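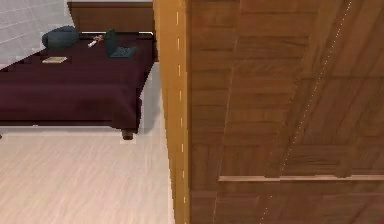

A simulated bedroom with a laptop and other small items on the bed, seen past a large wooden panel.

Household robots still slow at tidying, Clondberg test shows

8 Apr 2022

A robot that can tidy a bedroom without help is still some years away, according to the results of a test program presented this week in Clondberg. The program, called Prindden, gave the same set of simple chores to control software from different teams and counted how often the work was finished correctly.

The chores were chosen from daily life. The software had to go into a bedroom, pick up the things lying on a bed and bring each one to its right place. In other tasks it had to open a wardrobe, put a book on a shelf or close a laptop and carry it to a desk. All of this was done in computer-made rooms, where a mistake does not break anything and the same task can be repeated many times.

In total the teams made 3,000 attempts. Of these, 1,487 ended with every object in the correct place, a little less than half. The attempts started in January and were run on computers at Barrera, a company that makes shelving and storage for shops and has an interest in using such machines at its own sites.

"We were hoping for a better number, but I think it is a fair one," said Jeptoo Makori, who leads the program. "If you pay a person to tidy your room and half of the time something is left on the floor, you will not call this person again."

Makori said that picking up an object was not the most common problem. Many attempts failed earlier, when the machine had to move past a door or furniture with little free space. A large surface close to the camera hides much of the room, and the software then has to remember what it saw before. Some programs turned back and searched the same corner again until the time was over. Others decided that the bed was already empty and reported the chore as done.

Thin and small objects were also difficult. A pen on a dark cover was often not noticed, or it was taken for part of the cloth. Pillows were found easily, but many programs did not know if a pillow should stay on the bed or be put away. The organizers had written in the rules that pillows stay. In spite of this, 249 attempts lost points for moving one.

The best result came from Prusar, a small company that develops software for service robots. Its program did not work faster than the others, but it stopped and looked again when it was not sure. Perla Xolalpa, an engineer at the company, said this habit costs a lot of time. A bed that a person clears in one minute could keep the Prusar program busy for up to nine.

"For a home this is maybe acceptable, if you are out at work," Xolalpa said. "For a shop it is not. In a shop there are customers, and the shelf must be full when they come."

Barrera came to a similar opinion. The company had also asked for a group of shop tasks, such as moving boxes from a cart to a shelf and turning products to face the front. These tasks went better than the bedroom chores. The boxes have a regular shape and each shelf has a plan which says what belongs where. The company said it will continue with tests of this type, but it has no date for using a machine during opening hours.

There is also the question of how much a simulated room can tell us about a real one. In the simulation a blanket keeps its form when something is lifted from it, and a laptop has no charging cable. Makori agreed that this makes the work easier for the software, and she expects that the results in real homes will be lower at first.

The next part of the program will use a furnished apartment in Clondberg, with real machines and the same list of chores. Each team will have two days in the apartment. The rules are being rewritten, and the part about pillows will be longer. Teams that want to take part can apply to the Prindden office until the end of the month. Results from the apartment will be published together with the full data of the first 3,000 attempts.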